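Rollmont robotics club takes on the laundry

The robotics club at Rollmont High has spent the semester teaching a machine to do something most of its members won't do at home.

The club's 17 students are working on cloth handling, which adviser Gisela Montecinos picked after last year's project, a block stacker, worked on the first try and left everyone with nothing to do until March. Fabric has fixed that. It slides, it bunches up, and it never lies the same way in two attempts.

"A block stays a block," Montecinos said. "A towel has opinions."

The team named its gripper program Jesari and is now on version 16. Junior Maximiliano Iturra, who wrote most of the recent ones, said the hard part is finding an edge worth grabbing — the software likes a straight line, and cloth rarely offers one.

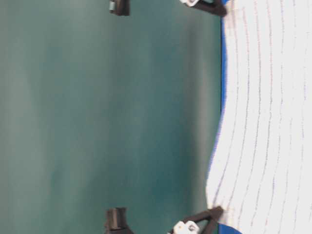 The gripper's dark fingertips at the wavy edge of a white, striped piece of material in the Rollmont club's workspace.

The club will show its work at the Mevau student meet this spring, where 19 schools have signed up. Each team gets two attempts. Iturra said he has asked for more and been told no.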